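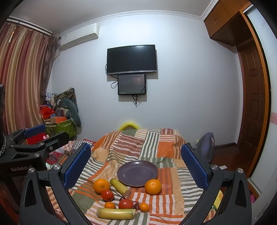

Fruit, two tomatoes and an empty plate on a patchwork quilt in orange, green, cream, white and brown.

Home Textiles | Care and Repair
November
By Jolene Tamihana

Patchwork on a working bed: an interview with Raelene Lowther

Raelene Lowther has kept a written record of every quilt that has passed over her bench at Revow, the textile repair workshop in Lastivstead where she runs the wet room. The record stands at 536 entries. Each gives the size, the fabrics, the filling, the type of quilting, the fault and the treatment. Of those entries, 74 were for food stains alone.

"Food is a smaller share than people expect," Lowther said. "Most of what we get is wear along the top edge, where the quilt is gripped and pulled up at night. After that it is open seams. Food comes third, and nearly all of it is fruit, sauce or tea."

We met at the workshop at 8.30 in the morning, before the first soak of the day. She had a single-bed cover laid out on the table, wrong side up, and went on pinning it while we talked.

The main difficulty with patchwork, she said, is that it has to be treated as several fabrics at once. An orange block and a white block joined by the same seam may have been dyed by different methods, or not dyed at all. They may shrink by different amounts. If one strip is a tighter weave than its neighbour, water moves through the two at different speeds, and a stain that started as a neat round spot ends up with a step in it at the seam line.

"You look at a stain on a plain sheet and you can read it," she said. "On patchwork, I mark the edge with thread before I do anything, because once it is damp I will not find it again on the brown."

Her first test is for loose dye. She wets a white cotton pad, lays it on one patch, puts a second dry pad underneath and presses the lot under a glass weight for ten minutes. She repeats this for every fabric in the quilt, including the binding and the backing. Strong reds, dark browns and some greens are the ones she expects trouble from. Cream and white patches give nothing off, but they are where the loose colour will settle.

"If one green fails, the whole quilt is a cool wash with a short soak. I don't average it out. The worst patch sets the method."

I asked about fruit in particular. Lowther divides it into three groups by what it leaves behind.

Oranges and mandarins are the mildest as far as colour goes. The juice dries pale and can be missed for weeks, until the sugar in it darkens under an iron or in strong light. The peel is a separate matter. It holds oil, and a pressed or torn skin will leave a faint greasy mark that plain water does not lift. She treats juice with cool water from the back of the cloth, and peel oil with a little diluted washing-up liquid, rinsed well.

Tomato is harder. "The red in a tomato doesn't dissolve in water to any useful degree. It goes with oil. So people rinse, the pips and the pulp go, and the orange shadow stays exactly where it was." She uses a mild detergent worked in with the back of a spoon, left for fifteen minutes, then rinsed and repeated. On white cotton, what is left will often fade on the line in daylight. She does not recommend the same for coloured patches, which may fade along with it.

Grapes, plums and dark berries make up the third group. Their colour shifts with what is put on it. Ordinary soap is alkaline, and a purple mark can turn blue or grey the moment it is applied. "That frightens people and they scrub. The stain has changed colour, it hasn't got worse. Scrubbing is what makes it worse, because now you have raised the surface of the cloth." She starts with cool water, goes on to a weak solution of white vinegar on fabrics that have passed the dye test, and keeps soap for the end.

Whole fruit with sound skin does very little to a bedcover, in her view. She is more concerned by fruit that has been forgotten in a fold, and by anything already cut. A plate is sensible, she said, provided it is on a firm mattress. On a soft one, it tips towards whoever sits down.

"I eat toast in bed. I am not going to tell anybody they can't have an orange."

The filling matters as much as the top. Lowther weighs a sample wherever a seam is already open. The heaviest cotton wadding in her record came in at 320 grams per square metre, in a double quilt that took two people to lift out of the tank. Cotton at that weight holds a great deal of water and dries slowly from the middle. Polyester filling dries faster and is lighter wet, though it can push fine fibres out through the needle holes. Wool she will wash only by hand and flat.

For new fillings she uses a mid-weight cotton sold to the trade as Sutcliffe, which comes needle-punched and can be quilted in lines up to a hand's width apart. Wider spacing lets it shift. She has opened quilts where the filling had gathered along the foot of the bed and the top third had none.

Her washing routine is short. Cool water, a tank large enough for the quilt to lie in no more than two folds, and a measured dose of Bosena, a liquid wash she buys by the drum. The quilt is pressed down with flat hands and never lifted by one corner. After three rinses it is rolled in towels. Where the seams are sound and the fabrics modern, she allows a machine spin, with the dial no higher than 1,000.

"Below that you are adding hours to the drying. Above it you get creases set into the filling, and they don't iron out, because you are ironing the top and the crease is in the middle."

Drying takes up more of our conversation than washing. Lowther dries flat on mesh racks and turns the work every three hours. At home, she suggests a cleared bed with a waterproof sheet under dry towels, a window open where the weather allows, and an air conditioner or fan running if the room has one. The stream of air should pass over the quilt and should not be aimed down at one spot, or the top dries hard while the backing is still wet. A wall unit set high up is usually well placed for this.

Light is the other thing she asks customers about. A bed beside a window will fade on one side, and the line is often sharp where the curtain ends. She has measured the difference by turning back a seam and comparing the hidden allowance with the face. Orange and pink tend to go first. Lined curtains, drawn through the brightest part of the day, slow the process a good deal, as does turning the quilt end for end each month.

"Turning it costs nothing and it evens out the edge wear at the same time. You will notice the pattern looks upside down for two nights, then you stop noticing."

On repairs, she keeps to a few rules. A worn patch is covered with a new piece laid on top and hemmed to the old seam lines, leaving the original cloth in place. New fabric is washed twice before it is cut. Thread is cotton, slightly weaker than the cloth, so that under strain the stitching gives way first and can be replaced. She does not try to match a faded colour exactly. She picks the nearest shade one step paler, which she says sits better beside old work after the first year.

She would not give a figure for how long a patchwork cover should last in daily use. The oldest bedcover in the record still in use has been in three times, twice for binding and once for a plum.

"It came up reasonably well," she said. "There is a grey edge on one cream strip if you hold it to the window. I wrote it down and sent it home."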